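Forkness Community > Storage and Sync > Version history pruning

Retention rule deleting labeled versions?

mtl_granger
Wednesday, July 3, 2019
We run Forkness 4 on a single server, one library, 497 users. The retention rule on the library is set to keep 20 versions per file. Last week a user asked for a labeled version of a spec from December and it was gone. The label still shows in the activity log. The version does not show in the history panel or in the library trash.

My understanding was that a label exempts a version from pruning. Is that wrong, or is this a bug?

pdx_admin
Labels exempt a version from the count rule only. If you also have an age rule, the age rule wins. Check Library > Retention > Advanced. The age field is hidden until you expand the panel.

mtl_granger
Expanded it. Age is set to 110 days. I did not set that, so it came over with the migration from Lukilik. That explains the deletion. It does not explain why nothing is in the trash.

Eun-seong Chae
Pruned versions never go to the trash. Trash holds files and folders that a user deleted. Pruning is a background job and it writes to the purge queue, which only a server admin can see. Items stay in the queue for 15 days and are then removed from disk. Run the queue report from the server console and filter on the file ID. Do not filter on the name, because the name field is blank for versions.

pdx_admin
Not quite. They go to the purge queue only if the queue was enabled before the job ran. On a migrated library it is off by default.

Eun-seong Chae
It was off by default in 4.0. It has been on since 4.2, migrated or not. I have two migrated libraries here and both queues fill up every night.

pdx_admin
I have one on 4.2 where it was off. Upgraded in place from 4.0, so it may have kept the old value. Either way the OP should look at the setting before trusting the report. An empty report and a disabled queue look the same in the console.

mtl_granger
Queue is on. Report attached to my ticket. The file ID is there with three versions, and one of them carries the label. Restoring now.

tallow
Before you restore: set the age rule to 0 first (0 means off). If you leave it at the current value, the job will take the version again tonight. It reads the original save date and ignores the restore date.

mtl_granger
Good catch. Age rule is off, restore done, checksum matches the log -- closing the ticket.

One more question while I have people here. Preview generation stopped on the same library after the migration. Files open fine in full, only the preview pane is stale. This one should have refreshed after I replaced the file:

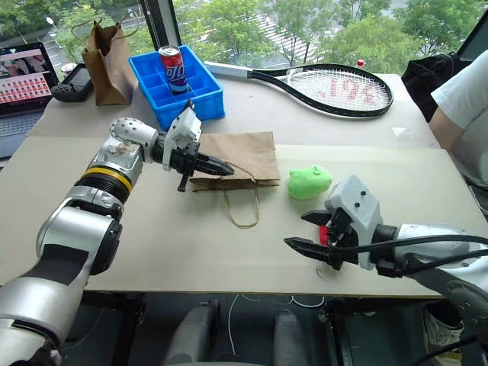
Paper bag on work table, two arms. Full-size version, opens normally.

tallow
Separate issue. Previews are keyed to the version number, and the Seo importer restarts numbering at 1. The cache thinks it already has that version. Clear the preview cache for the library and let it rebuild.

Eun-seong Chae
Agree on the cause. I would not clear the whole cache during working hours, though. Rebuild is single-threaded and it blocks uploads on the same volume.

tallow
It blocked uploads on the old storage driver. With the Prusthorpe driver it runs at low priority and I have never seen it hold up a write.

mtl_granger
We are on the old driver. Will schedule it for tonight, after the prune job, and post the result in a new thread.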